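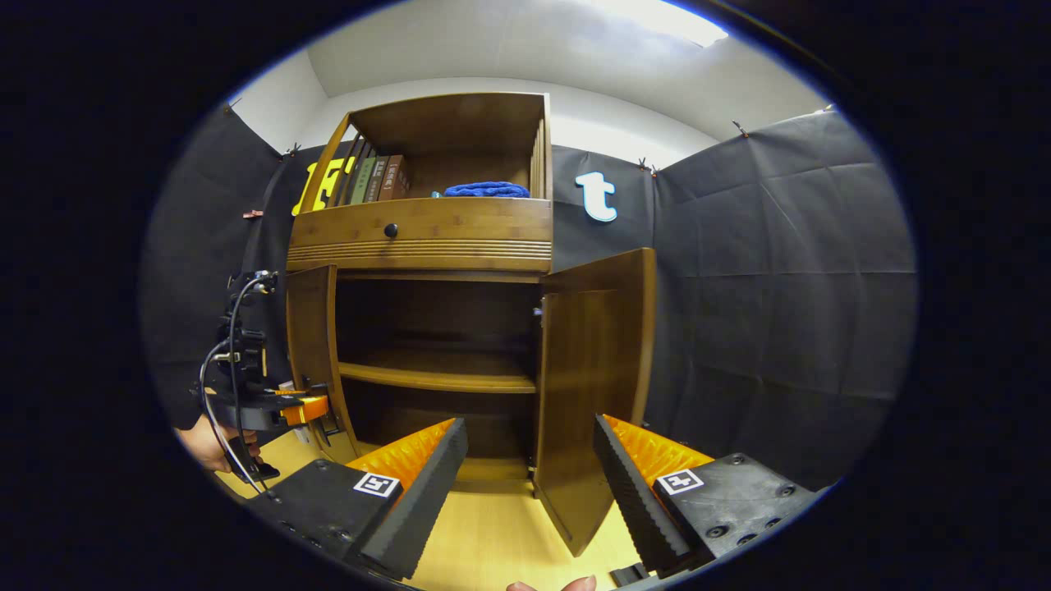
Fig. 4. Whitlock cabinet, lower doors open, one shelf fitted.

4. Loading and adjusting the cabinet

Do section 3 first. Cabinet has to be standing where it's going to live, feet down, level both ways. If it isn't level the doors won't line up and you'll be back here doing step 6 twice.

Max load, whole cabinet: 80 lb. Spread it out.

4.1 Lower cupboard

1. Open both doors all the way. Left one first, then right. Keep the floor clear on the right side, that door needs the room.

2. Push the four shelf pins into the holes at the middle height, two each side. Push till they stop. No hammer.

3. Tilt the shelf, bring it in through the opening, lower it onto the pins. Finished edge to the front.

4. Press down on each corner. If one rocks, that pin isn't seated – take the shelf out and push the pin again.

5. Heavy things go on the cupboard floor, under the shelf. Light things on the shelf.

6. Close the doors and look at the gap between them. Wider at the top than the bottom: loosen the top hinge screw on the right door half a turn, nudge the door, tighten. Check again. Same for the left if it still looks off.

Note: the cupboard shelf is part 402. The drawer bottom is part 597 and it's thinner. They look alike in the bag. Don't swap them.

CAUTION: Doors open by themselves if the cabinet leans forward. Keep small children away until the wall strap is on (section 5).

4.2 Drawer

1. Close the lower doors before you pull the drawer. Easier on the fingers.

2. Check the knob. Should be snug. If it spins, take the drawer out and tighten the screw from the inside, hand tight plus a quarter turn. More than that and you'll split the front.

3. Slide the drawer in straight. If it sticks halfway, back it out and start over, dont force it.

4. Rub a little candle wax on the runners if it squeaks. No oil. Oil stains the wood and you won't get it out.

5. Flat stuff only: paper, table linens, chargers. Anything that sticks up will catch on the top and jam it.

4.3 Open top shelf

1. Books upright, spines out, starting from the left side. Get the first one right up against the slats so the row has something to lean on.

2. Short row? Use a bookend, or lay something with a bit of weight next to the last book.

3. Rope, cords, leashes – coil them and lay them flat on the shelf. Do not hang them from the slats. Slats are glued, not screwed, and will pull loose.

4. Small items toward the back.

Note: slatted sides let air and dust through. Wipe with a dry cloth, one slat at a time, top to bottom. A damp cloth is ok on the plain back panel, dry it right after.

CAUTION: Nothing hot, nothing wet on the top shelf. No candles. No plant pots without a saucer.

4.4 Check after one month

Wood moves. Put your hand on each door, the knob and the shelf pins and see whats loose. Tighten hinge screws if needed. If you loaded it in March and the heat goes off in April, check again then.

Spare pins and hinge screws: write to Polyxeni Sotiropoulos at Stulari parts desk, give the number on the sticker under the drawer. Wall strap next, section 5.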